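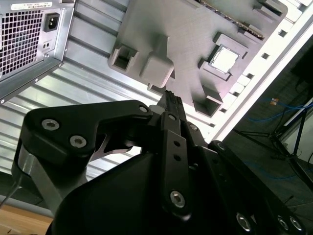
Clestar Fund
Progress report, second period
Pornby Repair and Reuse Scheme

Summary
The scheme took in 123 items between January and March. We are reporting that number because the grant terms ask for it, but we would caution against reading much into it. An item is counted when it crosses the counter. Whether it ever goes home and gets used again is a separate matter, and our records on that are thin.

Intake and repairs
Small kitchen appliances made up most of the intake, followed by lamps and desktop computers. The Lamptey branch closed for two weeks in February when the heating failed, and its figures are low as a result. The Brerkness branch did better than planned, though we suspect part of that was people clearing out garages after the holidays. We would not expect it to last into summer.

Follow-up calls
The application promised a call to every owner after eight weeks. We have fallen behind on this. Of those we reached, most said they were pleased, but people tend to be polite about a free service. We doubt the answers tell us much, and we would like to replace the calls with a short card that asks when the item was last used.

Waste savings
The first report gave a total weight kept out of the landfill. We have left it out this time. It assumed that every item would otherwise have been thrown away, and we can't support that.

Spending
Parts are under budget. Van rental is over, mainly because of three extra trips to Brerkness.

Next period
We plan to run two evening sessions in Pornby and drop the Lamptey morning slot if attendance stays where it is. A decision on the follow-up card is needed from the fund before May.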